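Divided bin

A divided bin is an open-topped container split by one or more fixed walls into separate compartments. Divided bins made of sheet metal are used in workshops, stockrooms, packing rooms and schools to hold small solid parts that must be kept apart, or moved from one side to the other in the course of a task. The term covers both portable boxes carried by hand and larger bins that stay on a bench or stand. It does not usually cover drawer cabinets, in which each compartment can be pulled out separately, or racks of stacking trays.

Terminology

Usage varies by trade. In machine shops the container is commonly called a split bin or a parts bin, while packing rooms tend to speak of a two-way tote. "Compartment" refers to any of the enclosed spaces, and "divider" to the wall between them. The front compartment is the one nearest the worker. When the two spaces differ in size, the larger is generally placed in front, and the smaller is called the rear or back pocket.

The words "bin" and "tray" overlap. Most supply catalogs reserve "tray" for a container whose walls are low enough for the contents to be picked up without reaching down into it.

Construction

The body of a metal divided bin is normally cut from flat sheet and folded upward to form the walls. Corners are welded, riveted or lapped and fastened with screws. A welded corner gives a clean inner line but may warp thin sheet; a lapped corner is easier to make and to repair, although it leaves a narrow seam in which dust and oil collect. The upper edge is often turned over to stiffen the wall and to remove the sharp edge left by cutting.

Walls may stand upright or slope outward. Sloping walls make it easier to reach parts lying near the edge, and they return dropped pieces to the floor of the bin. They also take up more bench space for the same floor area, and for this reason many shops prefer a bin with one or two sloped sides and the remainder upright.

Floors are left bare, painted, or covered with a mat. Bare metal is the most common choice where the contents have hard corners, as paint chips quickly and the chips mix with the work. Rubber mats reduce noise but hold grit. A bare floor darkens with use and is seldom restored to its first appearance by cleaning.

The divider

The divider is the part that most clearly sets the form apart from a plain box. It may be upright, sloped on one face, or folded into a ridge with a slope on each side. An upright divider uses the least room. A sloped divider guides parts down to the floor and leaves the base of the wall within easier reach, but pieces tend to settle along its foot, where a flat-sided block can lie close against the metal and be difficult to grip.

Dividers are either fixed or removable. Fixed dividers are welded or riveted to the floor and side walls. Removable dividers slide into channels or are held by tabs. A removable divider allows the two compartments to be changed in size, though play in the channels can let thin parts pass underneath. Repair manuals advise closing any gap wider than the thinnest part to be stored.

History

Boxes with inner walls are among the oldest forms of storage furniture, and wooden examples for nails, seeds and type were in general use long before sheet metal became cheap. Metal versions spread with the growth of small-parts assembly, when wooden bins were found to soak up oil and to split at the joints.

The regional firm of Trutwood, a maker of wooden shop furniture, is an example of the change in materials. Its early catalog listed only boxes with slotted wooden dividers. A metal line was later added under the Avell name, beginning with the Avell 388, a two-compartment bench bin with a fixed divider. The first production run came to 1000 bins and was sold mainly to machine shops and trade schools. A deeper model, the Avell 3710, followed for use in packing rooms and had a removable divider in place of the fixed one.

Nesma Shehata, in her study of small-shop storage, "The Bench and the Bin," treats the two models as separate answers to the same problem. She holds that the fixed divider remained popular because it could stand rough handling, and that the removable divider was bought for its flexibility but was, in most of the shops she visited, never moved after the first week. Her account draws on the records of the Younis tool works, which kept its bins in service for many years and noted each repair by hand.

Uses

The most common use is simple separation, with one kind of part in each compartment. In inspection work, unchecked parts are placed on one side and checked parts on the other. In kit packing, the front compartment holds the supply and the rear pocket receives the pieces for the next order.

Divided bins are also used for practice tasks in trade schools and in therapy rooms, where a person moves blocks or bars over the divider by hand or with a tool. Plain blocks in two or more colors are preferred for this purpose. They may be sorted by color, moved in a set order, or simply carried from one compartment to the other until the first is clear. The Clindero training guide, written for instructors in basic bench work, recommends beginning with 10 blocks of equal size and reducing the number if the learner is slowed by pieces resting against one another.

The position in which blocks come to rest has a marked effect on the difficulty of the task. A block lying alone in the middle of the floor can be taken from any side. One that rests along a wall can be approached from fewer directions, and one held between a wall and a second block often cannot be lifted until its neighbor has been shifted.
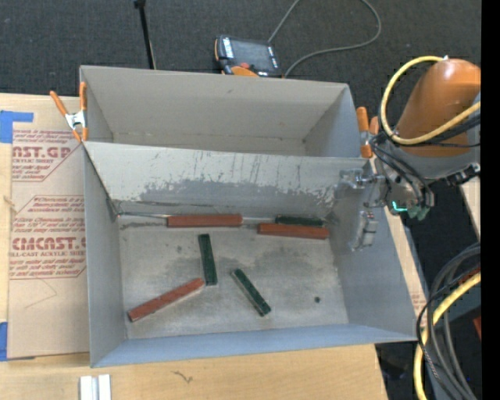

A divided metal bin with red and green bars in the front compartment. Scratches and a dark worn band mark the sloping divider.

Wear and marking

Wear in a divided bin is uneven. The face of the divider on the working side usually shows it first, as parts and tools strike or rub against the metal when they are raised over the wall. Scratches from this cause run mostly up and down. Sliding contact near the foot of the wall may produce a broad dark band – often taken for dirt – which cannot be removed by wiping once the surface itself has been worn.

Stains on the floor have several causes, among them oil, moisture and residue rubbed from painted parts. Brownish discoloration along a seam may be either trapped grime or early rust, and the two are difficult to tell apart without cleaning the joint. Painted blocks wear as well, most often along their edges, where the coating is thinnest.

Care

Routine care consists of emptying both compartments, brushing out the corners and wiping the walls with a cloth and mild soap. Seams should be cleaned with a stiff brush and dried fully. Steel wool is suitable for light rust on bare metal but leaves fine fragments that must be collected before the bin is used again. Abrasive pads should be kept away from painted walls.

Dents in the floor are pressed out from below with a wooden block. A loose divider should be refastened before further use, as movement at its base will widen the seam and may cut into the side walls. The Younis records show an average interval of about six months between such repairs on bins in daily use.

Placement and holding

A bin on a bench is best set so that the worker can see the full floor of the front compartment without leaning. Light from overhead is preferred to light from one side, which throws the shadow of the wall across the contents. Bare metal floors can reflect a strong lamp, and a diffused source is used where this interferes with the work.

Light bins shift when parts are dropped or pushed against the walls. They may be screwed to the bench, set against a stop, or held with clamps. Spring clamps are quick to fit and remove, and leave no holes. Their grip depends on the shape of the edge – a folded rim gives a thicker hold than a single sheet – and the jaws should be checked from time to time for slipping. Where clamps stand above the rim, they are placed away from the path along which parts are lifted.

See also

Parts tray
Sorting table
Spring clamp
Tote box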